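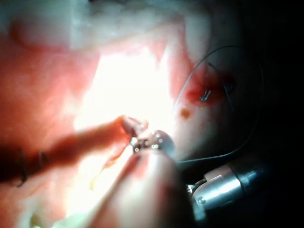

Gaete Teleoperation Console

The Gaete console, from Stusteck, records surgical training tasks as they are performed by remote control. The operator sits at two hand controllers and guides the instruments through grasping, needle handling and suturing on a practice surface. Each demonstration is stored as one file, holding the instrument movements together with the view from a small camera mounted at the wrist.

Recording is started and stopped by foot pedal, so that both hands remain on the controllers. A demonstration may be marked as complete, partial or rejected — the operator's note is kept in every case.

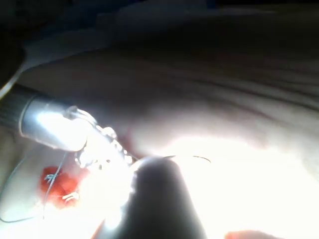 Wrist camera view: suture needle, thread and instrument tip over a pale practice surface.

Supplied with the console
Hand controllers: 2
Foot pedal
Huvow recording software, 18 user accounts
Cable set and printed handbook

Storage
The internal drive holds 396 demonstrations at the standard setting. Older files may be moved to a Zekovik archive unit, sold separately.

Training and enquiries
Operator training is led by Jianhua Jiang and takes place on Tuesday mornings. Orders and requests for a loan unit should be addressed to Hortensia Echeverría, Equipment Sales.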